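Hard Drive and Backup Tape Destruction: Frequently Asked Questions

These answers apply to magnetic drives, solid state drives and backup tape sent to the Erness media desk. Monitors, batteries and printer supplies are handled under a separate schedule.

Which media types do you accept?
3.5-inch and 2.5-inch hard drives, SATA and NVMe solid state drives, LTO tape and optical discs. Floppy disks are accepted in lots of 21 or more.

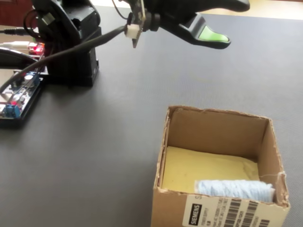 Veronica Surdu
Media Intake Lead, Erness

Do I need to wipe drives before sending them?
No. All media is treated as if it still holds readable data. If you have already wiped a drive, mark it "W" on the packing list. It is destroyed the same way.

What is the difference between degaussing and shredding?
Degaussing applies a strong magnetic field to erase the platters or tape. It has no effect on flash memory. Shredding breaks the media into small pieces and works on every type we accept. Hard drives can be degaussed, shredded, or both. Solid state drives are always shredded.

Can a degaussed drive be used again?
No. Degaussing also removes the servo tracks, and the drive will not start. If you plan to resell drives, ask for overwrite service on the order form.

How should media be packed?
Use a rigid carton with a closed bottom seam. Place each drive in an antistatic bag and fill any gaps so that nothing shifts. Keep tapes in their cases. Gross weight per carton must not exceed 65 pounds. Put one copy of the packing list inside and keep one.

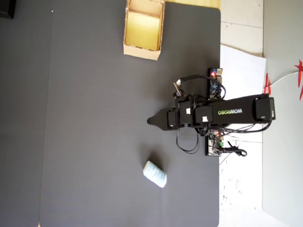
Open cardboard box, seen from above.

Are serial numbers recorded?
Yes, for drives. Numbers are scanned at intake and matched to your packing list. Tapes are logged by barcode where one is present and by count where it is not. Any mismatch is reported to you before destruction, and the lot is held until you reply in writing.

What does the certificate show?
Lot number, media type, serial numbers, method and date of completion. It is issued as a PDF. Certificates for lots received before the move to the Ardeleanu building carry the old lot format (two letters and four digits) and remain valid.

Can I witness the destruction?
Yes, by appointment. Book a time through Skedville and bring photo ID. Send questions about witness visits to Josué Bastos.

Is there a minimum order?
There is no minimum for drop-off. Pickup requires at least 97 drives or one full pallet.

Erness Media Desk | Contact us | © 2018 Erness. All rights reserved. | Back to top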